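How to load a two-tier dish rack (so it drains and nothing falls off)

Print this page | E-mail this page

Quick one this. Had a few messages asking how to stack a small two-tier wire rack without it turning into a heap, so writing it down between loads. Works for most wire racks. If yours is the flat wooden folding kind, some of it still applies, not all.

What you need

The rack. Something under it (tray, old tea towel, or just a worktop that doesn't mind water). A dry cloth. Ten minutes the first time, much less after that.

Before anything goes in

Give the rack a wipe. Wire racks get a greasy film low down, round the feet, and you don't see it until a white plate picks it up. Hot soapy water, old toothbrush in the corners, rinse, shake.

Check it stands level. Press each corner. If it rocks, shuffle it about till it doesn't, or fold a bit of rubber matting under the short foot. A rocking rack is why bowls slide in the night.

Leave a hand's width between the rack and the wall. Air needs to get in behind. Wallpapered walls especially, splashes mark them and they don't wipe like tiles do.

Step 1. Sort by shape, before washing

Do this with the dirty stuff, not the clean. Plates together, bowls together by size, cups, then odds and ends. Wash in the order you mean to load. Sounds fussy. Saves you moving everything twice with wet hands.

Step 2. Upper tier first

If the top basket sits towards the back, fill that first, otherwise you're reaching over things. It's narrow so don't try to be clever with it. Crockery bowls go on their edge between the dividers, leaning a bit. Not flat! Flat bowls hold a puddle.

One bowl per gap, or skip a gap if they're deep. Best side facing whichever way you like, but all the same way.

Step 3. Lower tier, glass before plastic

Glass goes in low. Less far to fall and less chance of being knocked by a sleeve. Put it where the wires hold it on two sides at least. Then plastic last, out towards the end, as it's light and can be moved without bother.
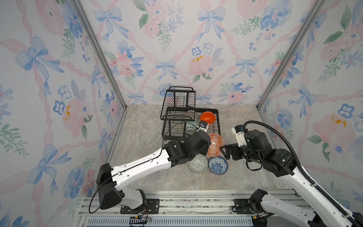 Eleni Stojanovska
Household editor

With the orange bowl up at the end of the lower tier, it's still rim up there. Before you let go of a bowl like that, tip it. Rim down or on its side, resting against the wires. Plastic is slow to dry whatever you do, and a bowl left open to the ceiling will have water in the bottom tomorow.

The white bowl with the patterned rim is how I like them in the top: tilted, among the dividers. The pale green glass one sits in the tier below. Heavy bases to the outside if you've got the choice.

Step 4. Look for touching

Run your eye along. Glass touching glass, move one. Glass touching crockery, move one. Plastic can touch anything, it doesn't care, but it'll dry slower where it touches.

Step 5. Leave it alone

Two hours for crockery in a warm kitchen. Plastic wants longer. If you need the space, dry the plastic by hand and leave the rest, it's the best swap.

Opening a window helps more than you'd think. So does emptying the tray.

Step 6. Unload from the front

Lower tier first, then upper. Dry hands. Quick feel round the foot ring of each bowl, that's where the last drops hide, and they'll leave a ring on the shelf.

Problems people write in about

Rust spots on black wire. Usually where the coating's chipped. Dry that bit with a cloth each night. Declan Lenihan wrote in to say he dabs his with clear nail varnish, top and bottom, and has had 20 months out of it. Haven't tried it on anything that touches food so keep it to the feet.

Bowls roll forward. Gaps too wide for the bowl. Turn it round so the base leans on the wire and the rim points away from you.

Marks on the worktop. Stone and marble-look surfaces show limescale rings round the feet. Lift the rack once a week, wipe under, dry it properly. Vinegar is fine on some surfaces and ruins real marble, so check what you've got frist.

Not enough room. Wash in two goes. Sorry. Piling higher is how the glass ends up on the floor.

Pans will get thier own page, along with lids.

Last updated 7/8/19

We use cookies to remember your settings and count visits. By carrying on you agree to this. Accept | Find out more

Contact us | © Floltidano Home Pages | Back to top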